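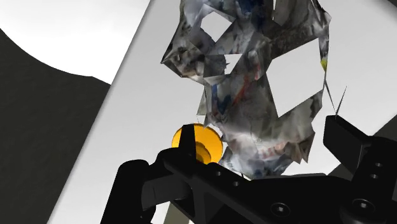 The simulation laboratory at Bostero opened its doors to visitors on 2020-03-04, offering teachers, local employers and members of the public a first look at a program that has occupied its staff since November. The subject of the open day was robot grasping, and in particular the handling of objects that have no regular shape.

Guests were received by Dinesh Debnath, who directs the laboratory, and were divided into small groups for the demonstrations. Each group spent 34 minutes in the main viewing room, where virtual trials were shown on a large screen and the operators answered questions as the work went on.

"A box is a simple matter for a robot," Mr. Debnath told the first group. "It has flat sides, and there are only a few sensible ways to hold it. When an object is folded, torn or full of gaps, the robot must choose among a great many possible grips, and most of them are poor."

The program, known as Anach, studies that choice. Objects with jagged outlines and open spaces are placed on a virtual table, and the arm is directed toward them from above. The laboratory has prepared 2,000 such trials. All of them are carried out on computers, which allows the staff to repeat an approach with small changes and to compare the results side by side.

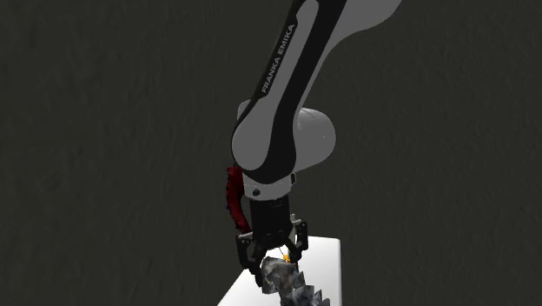
The arm used in the trials is a model of one bearing the Franka Emika name, fitted with a two-finger gripper. Doğukan Çınar, who prepares the virtual scenes, explained that the contact between finger and object receives the closest study. A fingertip may meet a sharp fold, or it may pass into an opening and find nothing to press against. Scenes in which a small item lies close to a larger one are considered especially useful, as the gripper has very little space in which to work.

Visitors asked whether lessons learned in simulation can be trusted in a workshop. Mr. Çınar replied that they must be tested there. Surfaces in a computer model are simplified, he said, and friction remains difficult to represent well. The laboratory's partner, Costache, will conduct physical tests of selected grips at its site in Mosumton later in the year.

The afternoon session was reserved for students, 17 of whom took turns adjusting the angle of approach and observing the outcome on screen. Written questions were also collected during the day, and the laboratory will publish its replies together with the trial results.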